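Flironden (musical)

Flironden is a stage musical in two acts with music, lyrics and book by Janelle Pascual. It is set in an unnamed fishing town and follows a ferry pilot who is asked to take the last crossing before the harbour closes. The show was first staged at the Villanueva Theatre in Clalport and has since toured to other theatres in the region. It is aimed at family audiences and is usually advertised as suitable for children aged seven and over.

Contents
Background
Synopsis
Characters
Music
Productions
Staging
Reception
See also
Notes

Background
Pascual began writing Flironden as a song cycle for two voices and piano. The songs were performed on their own at a lunchtime concert in the foyer of the Villanueva Theatre, where the theatre's producers heard them and asked for a full-length piece. The title is the name of the ferry in the story. Pascual made the word up, and it is stressed on the first syllable.

The first draft had no spoken dialogue. A reading with actors was held in April, after which several scenes were rewritten as speech and the part of the Harbour Master was enlarged. A second ferry, which appeared in the draft under the name Little Flironden, was removed. The song written for it survives as the overture.

Synopsis
Act One
Marrin Tull pilots the Flironden between the town and the island of Scarrow. The harbour company announces that the route will end with the season. Marrin's daughter, Effie, wants to leave for the mainland and has already packed. The Harbour Master asks Marrin to make one last crossing at night to bring back the island's remaining families. Marrin refuses. In the market, the townspeople argue over who should go in her place, and Effie says that she will take the wheel herself. The act closes with the ferry leaving the quay with Effie on board and Marrin running along the sea wall.

Act Two
Effie reaches Scarrow and finds that half the islanders do not want to leave. An old lighthouse keeper, Osk, tells her how her mother learned the channel. Fog comes down. On the quay, Marrin lights the old signal lamps one at a time, joined by the townspeople, and the ferry follows them home. Osk stays behind on the island. In the final scene the Flironden is tied up for the winter, and Marrin and Effie repaint the name on her bow. The script leaves open whether the boat will sail again.

Characters
Marrin Tull, the ferry pilot (mezzo-soprano)
Effie Tull, her daughter (soprano)
The Harbour Master (baritone)
Osk, a lighthouse keeper (bass)
Mrs Lunn, who runs the fish stall (alto)
The Twins, deckhands (speaking parts with some singing)
Townspeople and islanders

The Twins need not be related or look alike, and the script includes a line that changes according to the casting. In smaller productions Mrs Lunn and the leader of the islanders are played by the same performer.

Music
The score is written for a band of six: piano, violin, cello, accordion, double bass and percussion. The accordion player appears on stage in the market scene and has one line. A reduced version for piano and accordion is available to schools and amateur groups.

Musical numbers, Act One
Overture
The Morning Boat
Everything I Own Is in This Bag
Fish Market
Notice to Passengers
Not in the Dark
Cast Off

Musical numbers, Act Two
Scarrow
What the Channel Said
Notice to Passengers (reprise)
Fog
Lamps
A New Coat of Paint

"Notice to Passengers" is sung by the Harbour Master in the style of a public announcement, and its verses are partly rewritten for each venue to include local place names. "Not in the Dark" was moved from the second act to the first during previews. The vocal score keeps the old order in an appendix.

Productions
Clalport
The original production opened at the Villanueva Theatre with a cast of 20, including a chorus drawn from a local youth theatre. Almost 2,000 people saw it during its first run. The part of Osk was played by two actors on alternate nights.

Tour
The touring version uses a smaller cast and cuts the second half of "Fish Market". It was produced with support from Redinix, a lighting hire firm based in Clalport, which supplied the signal lamps used in the second act. Venues on the tour ranged from a converted corn exchange to a school hall. At the smallest of these the ferry was left out and the crossing was played on a staircase.

Amateur performances
Performance rights for amateur groups were released on 30 June 2025. The hire set contains the reduced score, a conductor's copy and a guide to working the lamps. Groups may change the sex of the Harbour Master and Osk, and alternative keys are printed for both.

Staging
The ferry is built as a low platform on castors, with a wheelhouse that lifts off for the market scene. It is turned by members of the chorus. The original design used a painted cloth for the sea, which is shaken from the wings during "Cast Off". The fog is created with light and gauze, and the script advises against smoke machines where young children are seated near the front.

The lamps in Act Two are carried through the audience before being placed on the quay. Theatres without a centre aisle have used the side doors. Running time is a little over two hours with an interval.

Reception
Local reviews praised the songs and the relationship between mother and daughter. Some reviewers found the first act slow and felt the argument in the market went on too long. "Lamps" was widely singled out, and has been taken up by community choirs as a concert piece. Opinion was divided on the ending, which some parents thought too sad for the advertised age group. Pascual has said that she did not intend it to be sad and that the boat is only being put away for the winter.
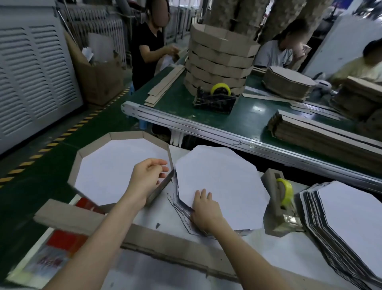
See also
Villanueva Theatre
Theatre in Clalport
Musicals set at sea

Notes
The island is spelled Scarrow in the script and Scarro in the programme for the first production.
Character names follow the published vocal score. In the touring programme Mrs Lunn is listed as Fish Seller.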